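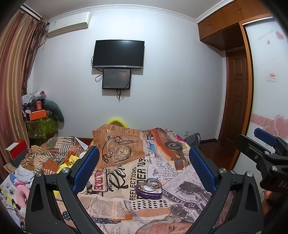

A heart-shaped tin of jewelry on a bed, one of the small tidying jobs covered below.

Household robots: your questions
Birnance Home Guide, updated 26th June

Can I buy a robot that tidies a bedroom?
Not one we would recommend. Floor cleaning is well covered, but picking things up and putting them where they belong is still at the trial stage.

What makes jewelry so hard?
Chains tangle, and rings are small and slide away from the fingers. A patterned bedspread adds to the trouble, as a printed object can be mistaken for a real one. In the Toft trial, run in a furnished apartment in Prustumberg, the machine was given 100 attempts at moving a ring into a tin and managed 71. Chains were scored separately and did worse.
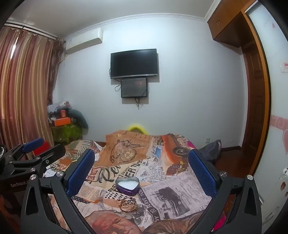 Will a robot fold my laundry?
Towels and flat sheets can be folded by some machines, slowly. Shirts and fitted sheets still give them trouble, and most people will be quicker by hand.

Are factories further along?
Yes, for work that repeats. Parts arrive in the same place and the lighting stays the same. Mixed bins and soft goods are still mostly sorted by people.

How long does the Tranetti arm take to clear a nightstand?
Two minutes for two objects in our test – longer if it has to try again. It needs a clear space to set things down.

Should I wait before buying?
If you want clean floors, there is no need to wait. For anything that involves picking up, we will look at the market again in July.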